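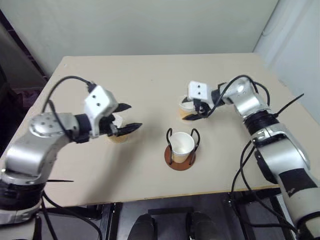 Manipulation Lab – Automation Group

Newsletter > November > Bench notes

Finger comparison on the two-arm cell: paper cups

The cup task is now the standard check for any change to the grippers on the two-arm cell. A plain white cup stands upright in the black wire holder, on the round brown coaster at the middle of the table. White cups with a tan lower half are used for the grasp trials on either side. Both arms carry the same black fingers and the same white sensor housing on top of the gripper, so a result from one side can be compared directly with the other.

Two finger sets were tested. The Sirkent set is the pointed pair currently mounted. The Multura set has a broader pad and a softer facing. Each set ran 50 grasps per arm with the same controller settings and the same start pose. A grasp was scored as failed if the cup slipped, tipped over or kept a visible crease after release.

The Sirkent fingers failed 9 times on the left arm and 8 on the right. Most of these were creases near the rim, where the wall gives way before the force limit trips. The Multura pads creased fewer cups but could not get between the cup and the holder uprights without touching the wire. Areeba Khokhar repeated the holder runs with a slower approach and got the same contact. For work in the holder, the pointed set stays on.

Controller notes: the Listosach build drops the closing force in two steps after first contact. The older build used one step and was harder on paper. Logs from both builds are stored under run 462. Please do not mix them when plotting, as the force channel is scaled differently.

Cabling is still open. The sensor lead loops from the side of each arm to the top of the housing, and the slack has to clear the elbow at full reach. A shorter lead from Tăng is on order – until it is fitted, keep wrist rotation inside the soft limits on both sides.

Next round covers stacked cups and a regrasp from one arm to the other. Bench time is booked for Friday. Send requests for other finger sets to Areeba before then.

3 comments | 11 shares

Contact the group | Back to top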